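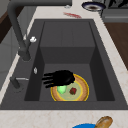
Planejar a retirada de objetos de um recipiente exige que o sistema mantenha, a cada ciclo, uma estimativa do que está contido em quê. O grafo de cena adotado neste livro representa essa informação por arestas de suporte e de contenção. No caso tomado como fio condutor, o prato está sobre o piso inferior da cuba, com um item verde translúcido e outro vermelho-escuro sobre ele, e a mão preta, de dedos voltados para a lateral, encobre parte do item verde. Um estimador que elimina da lista todo objeto com máscara incompleta perderia a aresta item-prato nesse instante e obrigaria o planejador a recomeçar.

Capítulo 7
Persistência de objetos e planejamento em recipientes

7.1 O problema

Seja s o estado simbólico e z a observação. A abordagem ingênua calcula s diretamente de z, quadro a quadro. A abordagem deste capítulo mantém uma crença sobre s e só remove uma aresta quando há evidência positiva de que ela deixou de existir -- ausência de detecção não conta como evidência enquanto a mão ocupar a linha de visada.

O custo dessa escolha é a inércia. Um objeto retirado sem que o rastreador perceba continua no grafo até que a região fique desobstruída. O módulo de percepção Trondanel, usado nos exercícios, resolve o conflito com um temporizador por aresta, fixado em 150 ciclos.

A observação desobstruída é o caso favorável: a borda do prato, o centro e o conteúdo são segmentados sem ambiguidade, e o grafo pode ser reconstruído por inteiro.

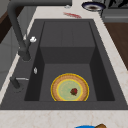
Figura 7.2 -- Prato com um morango, sem mão no campo de visão.

Note-se que a cuba tem um degrau ao fundo. O plano de suporte do prato é o piso inferior, e um ajuste de plano único sobre toda a cuba produz erro de altura em ambos os níveis. Recomenda-se segmentar os planos antes de estimar poses.

7.2 Dois efetuadores, um grafo

Com duas garras, cada controlador consulta o mesmo grafo, mas reserva apenas os nós de que necessita. Uma garra próxima à borda de uma tigela reserva a tigela e, por transitividade, o que ela contém; a outra, suspensa sobre a bancada, permanece livre para nós externos. A reserva é liberada no término da primitiva ou por falha. Cáceres e Derkach analisam a variante sem transitividade, que admite mais paralelismo e também mais conflitos -- o log de referência contém 2.043 transições, reproduzidas no apêndice. 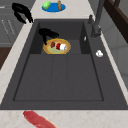

7.3 Notação e pré-requisitos

Supõe-se familiaridade com filtros bayesianos discretos e com a linguagem de primitivas do capítulo anterior.

Itens relacionados
Calibração de câmeras em ambiente simulado
Primitivas de preensão: guia do ambiente Plistden
Errata dos capítulos iniciais

Comentários
R. Salinas: Na seção 7.1, o temporizador é reiniciado a cada oclusão ou só na primeira?
Soledad Cáceres: A cada oclusão. O pseudocódigo será corrigido.
leitor_3013: Falta a definição de "aresta de suporte" no glossário.

Lornau Edições Técnicas | Contato | Todos os direitos reservados | Voltar ao topo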